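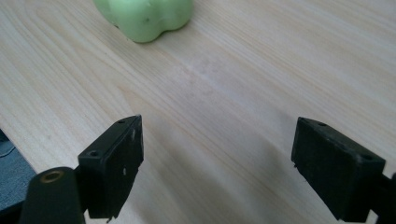 Notebook 2, p. 40

May 27, 2022
by Sharada Kulkarni

Omuden reprint, scanning and clean-up. Carrying on from the previous page.

Went back to the letter column in the third issue. The story pages are behaving, but the letters were set in very small type on cheap newsprint and the show-through from the other side is bad. Put a sheet of black card behind each page before closing the lid. It knocks the show-through down a long way and turns the paper a flat grey that is easy to lift out with levels. White backing was a mistake and everything scanned that way in the first batch has to be done again. I've marked those files with an R.

Colour pages are a separate problem. The dots on the covers were printed coarse and the scanner's descreen setting turns them to porridge. Left descreen off, scanned at the highest true resolution, and will do any softening by hand at final size. Bhupendra wants the dots kept. I agree for the covers. For the interior spot colour I'd still like to rebuild the flats from scratch, as the red has shifted to a brownish orange on every copy we have and no amount of curve fiddling brings it back evenly. The gutter side is always darker than the outer edge, so a correction that suits one half of the page wrecks the other.

Tried it on the page where Rajan comes down the lighthouse stairs. Separated the line art first (threshold, then cleaned the specks inside the lettering), put the red back in as a flat layer underneath, and compared it with the least faded copy. Close enough for me. The stairs panel has a misregistration in the original, with the red sitting low and to the left of the coat. I left it out of the rebuild and now I'm not sure I should have. Readers who grew up with that issue will remember the coat looking like that. To discuss.

Lettering: the balloon on the last panel of the same page is missing its tail in our copy. I took it for damage, but the second copy from the Stelambridge donation has no tail either, so it was printed that way. Leave it alone.

Paper. Flavero sent the swatches. The uncoated cream is the nicest to hold and the blacks sink into it. The smoother white holds the line but makes the whole thing look like a brochure. There is one in between, slightly toothy, off-white, and I ran the lighthouse page and a letters page on it through the office printer just to see the colour against the stock. That isn't a fair test of ink coverage. Asked Flavero for a proper proof on the in-between and on the cream, same two pages, so we're comparing like with like.

Print run is fixed at 1,148, covers the subscribers and the shop orders with a few over for the fair in August. No room to move on that, as the paper has been priced on it.

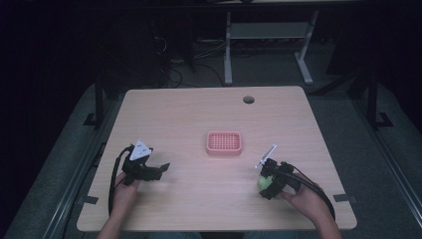 Sharada Kulkarni

Letters permissions. This is the slow part. Most of the people who wrote in to Omuden used a full name and a home address, as everyone did then, and the addresses were printed. Addresses are coming out of the reprint. I'm masking them line by line and leaving the town in place. Names stay where the writer has said yes. Where we can't find the writer, initials and town only.

Bhupendra Semwal has been going through the old club mailing lists and has found 15 of them so far. Replies have been friendly. One asked that we fix a spelling error in a letter written at school, and I've said no to changing the text but yes to leaving the letter out if it's an embarrassment. Waiting to hear.

There's a question over the fan art that ran beside the letters. Same approach, I think, but a drawing with no name on it can't really be cut down to initials. Proposal: run the unsigned ones small, exactly as they ran, with a note in the back asking the artists to get in touch. Needs agreement before layout.

Layout notes:

Page size goes back to the original trim. The collected edition shrank everything and the captions suffered for it.

Keep the ads. The mail-order ones especially — half the charm of the issue is the badge and poster page. Check that none of the addresses on it belong to a private house.

Introduction still to come. Bhupendra is writing it and wants to talk about swapping issues by post, before there was a shop in town that carried them. Asked him to keep it to two pages.

To do next:
Rescan the R files with black card.
Second try at the coat, misregistration left in, print both and pin them up side by side.
Chase Flavero on the proofs.
Clean the scanner glass. There's a hairline in the same spot on every page from the last batch and I've been retouching it by hand like a fool.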